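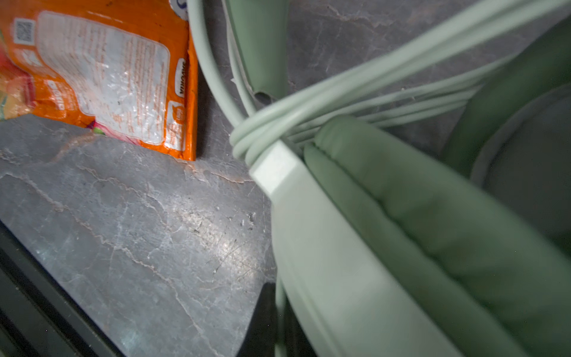

Lista Heltero – Arrumação e Bancadas

Imprimir esta mensagem | Enviar por e-mail

Assunto: Re: cabos em cima do tampo e auscultadores sem sítio
Data: 28 de janeiro
Mensagem 1.011 do arquivo

Boa tarde a todos,

Respondo ao pedido que veio de Tomar e deixo a mensagem original citada, para quem não a apanhou.

> Olá,
>
> Mudei a secretária para um canto e fiquei com 75 cm de
> fundo. Esperava ter mais espaço livre, mas os cabos
> ocupam metade. Tenho auscultadores com fio que nunca
> sei onde pôr e um molho de cabos que volta a
> espalhar-se no dia a seguir a ser arrumado.
>
> Três perguntas:
> - Faz mal enrolar o fio à volta da banda dos
> auscultadores?
> - Como se prendem cabos grossos sem os dobrar demais?
> - O tampo é escuro e já tem riscos finos. Há alguma
> coisa que os disfarce?
>
> Não queria furar nada, nem o tampo nem as paredes.
> Obrigado desde já.

Começo pelos auscultadores. Também tenho o hábito de enrolar o fio na banda e passei anos a fazê-lo sem problemas de maior. O que estraga o cabo é a última volta, a que se dá com força para a ponta não se soltar. Se a primeira volta ficar muito encostada à concha, o fio sai de lá dobrado em ângulo, e é nesse ponto que acaba por partir por dentro. Deixem uma folga de dois dedos à saída da concha e façam as voltas largas. A ponta pode ficar solta ou presa com uma tira de velcro.

Outra coisa é o sítio onde ficam pousados. No meio do tampo estão sempre no caminho. Eu encosto-os à parede do fundo, deitados de lado, e ficam lá até serem precisos. Têm a desvantagem de apanhar pó na grelha. Uma vez por semana passo um pincel seco, daqueles de pintura, nas ranhuras. Um pano não chega lá dentro e ainda deixa pelo. 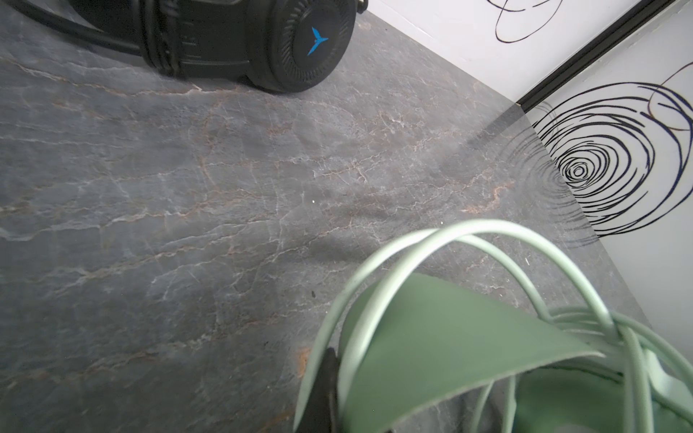
Um suporte de pé também serve, mas num tampo de 75 cm não o recomendo. Experimentei um da Plerurar, com base redonda, e devolvi-o. A base era larga demais e os auscultadores, com o fio enrolado, ficavam pendurados torto. O gancho de mola que aperta na borda do tampo é melhor solução para quem não quer furar. Vejam antes a espessura da borda, porque os ganchos mais baratos não abrem muito.

Quanto aos cabos grossos, a regra que uso é não lutar contra a curva que o cabo já tem. Um cabo que veio enrolado de fábrica quer voltar para essa posição. Ponho-o no chão, estico-o sem puxar, deixo-o assim uma noite e só no dia seguinte faço as argolas. As argolas devem ter o tamanho de um prato de sobremesa. Mais pequenas do que isso, o cabo levanta-se do tampo e faz arcos para todos os lados.

Para prender, velcro. As abraçadeiras de plástico apertam demais e depois é preciso cortá-las, com a tesoura encostada ao cabo. No meu caso o molho é verde-claro e tem vários fios paralelos, e junto-os com 3 tiras: uma em cada ponta e outra a meio. Antes usava elásticos de cozinha, que secam no verão e se colam. Em junho tive de raspar restos de borracha com a unha.

A cor também ajuda mais do que eu pensava. Num tampo cinzento escuro, um cabo preto desaparece e só se dá por ele quando já vem atrás a caneca. O verde-claro vê-se logo. Quem tiver só cabos pretos pode pôr uma volta de fita clara em cada ponta.
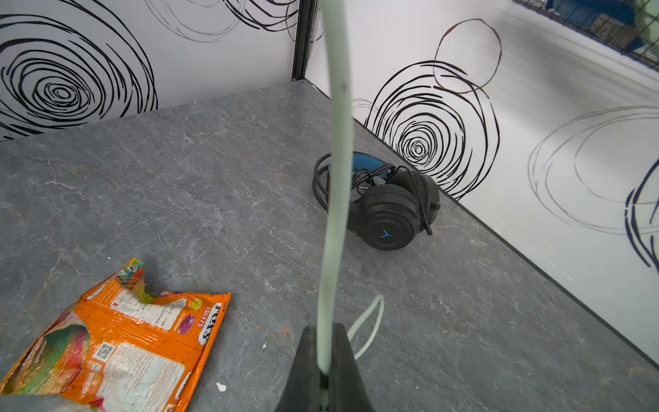

Falta a questão do tampo. O meu é cinzento, com padrão de mármore e veios claros, e com luz de frente notam-se riscos finos. Os veios disfarçam bastante, mas num tampo liso e escuro não há essa ajuda. Tentei um polidor em creme da Adberg numa zona pequena, ao pé da borda. O resultado foi uma mancha mais brilhante do que o resto, que demorou semanas a perder a diferença. Os riscos continuaram lá. Não aconselho, pelo menos em acabamentos que não sejam de pedra verdadeira, e mesmo nesses convém perguntar primeiro a quem vendeu.

O que resultou melhor foi tratar da causa. Os riscos vinham das migalhas e da areia que ficam debaixo das coisas quando se arrastam. Agora levanto em vez de empurrar, e antes de limpar com pano húmido passo uma escova macia. Os pacotes de aperitivos são os piores neste capítulo – deixam migalhas com sal, que é abrasivo, e o fundo do pacote costuma ter gordura. Passei a despejar para uma taça e o pacote volta para a cozinha. Nem sempre cumpro.

Sobre o canto: se as paredes forem brancas, ou painéis com desenhos como os meus, evitem encostar-lhes os cabos pretos durante muito tempo. A borracha de alguns deixa um traço cinzento que custa a sair. Com os painéis desenhados a preto disfarça-se, mas numa parte toda branca nota-se. Sai com uma esponja quase seca e uma gota de detergente da loiça, sem esfregar em cima do desenho.

Por último, uma medida que talvez sirva a quem escreveu de Tomar. Antes de comprar caixas ou calhas, tirem tudo de cima do tampo e voltem a pôr só o que usam todos os dias. Eu fiquei com os auscultadores, um cabo e um bloco de notas. O resto foi para uma gaveta, com cada cabo na sua argola e um papel a dizer de que aparelho é. Se ao fim de um mês ainda fizer falta uma calha, há umas adesivas que se colam por baixo do tampo. Limpem primeiro a face de baixo com álcool e esperem um dia antes de lhes pôr peso.

Se alguém conhecer um gancho de mola que abra bem e que tenha borracha nas duas faces, agradeço a indicação. O meu só tem de um lado e já marcou a borda por baixo.

Cumprimentos a todos

Imprimir | Enviar por e-mail | Responder à lista

Mensagens recentes nesta lista
- Velcro em rolo ou em tiras cortadas?
- Re: Gaveta que não fecha por causa das fichas
- Calha adesiva caiu ao fim de duas semanas
- Re: Re: Escova para teclado e grelhas
- Tampos escuros e marcas de copos
- Arquivo completo (2.592 mensagens)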